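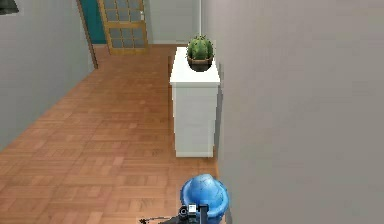 Chapter 7

Moving Through the House: Circulation, Clearance and Fixed Fittings

Before you start

You should have finished the measured survey from Chapter 2. Keep your survey sheets at hand, since several figures in this chapter are worked from them. If your survey has no door swings marked on it, go back and add them now.

7.1 What circulation means

Every floor plan contains two kinds of space. Some of it is used for a purpose, such as sleeping, cooking or washing. The rest is used for getting from one of those places to another. The second kind is called circulation space. Hallways, landings and stairs are the obvious cases, but a living room with three doors in it also has circulation running through it, whether or not anyone drew it on the plan.

Beginning students tend to treat circulation as what is left over after the rooms have been placed. The usual result is a plan with good rooms and poor routes. A bedroom can only be reached through another bedroom, or two doors open into each other at the end of a passage. These faults are cheap to correct on paper and expensive to correct later.

7.2 The Mottram plan

We will use one house throughout Part Two. The Mottram plan is a single-story house of 1221 square feet, drawn by Lionel Lambert for a narrow lot and later revised by Verna Haddad when the owners asked for a second bathroom. Both sets of drawings are in the back of the book. Lambert's version has one hallway on the long axis. Haddad kept the hallway, moved the bathroom door off the end wall, and turned the linen closet to face the other way.
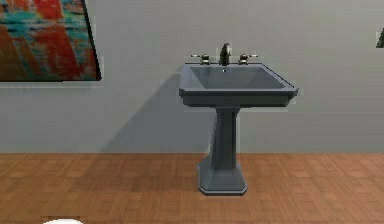 Haddad's revision also shows how a fixed fitting can decide the shape of a room. A bed or a table can be moved when it is found to be in the way. A sink, a toilet or a tub is tied to its supply and drain lines, and moving it means opening a wall or a floor. For this reason the fittings are placed early, before the door, and the door is then fitted to the space that remains.

Three things have to be checked for each fitting:

The size of the object itself, taken from the maker's sheet.
The clear floor a person needs in order to use it.
The path from the door to that clear floor.

The third check is the one most often skipped. A bathroom can pass the first two and still require a person to step around an open door to reach the basin.

7.3 Clear floor areas may overlap

Two people seldom use the same small bathroom at once, so the clear floor in front of one fitting may be shared with the next. Clear floor may not be shared with a door swing - at least not in this course. Kelly Bloxham's notes on the first drawing set allow it in powder rooms, and local practice varies.

Draw clear floor as a dashed rectangle. Draw the door swing as a solid arc. Where the two cross, mark the crossing in red and try the door on another wall before you try a smaller fitting.

Terms used in this chapter

circulation space, clear floor, door swing, fixed fitting, long axis, wet wall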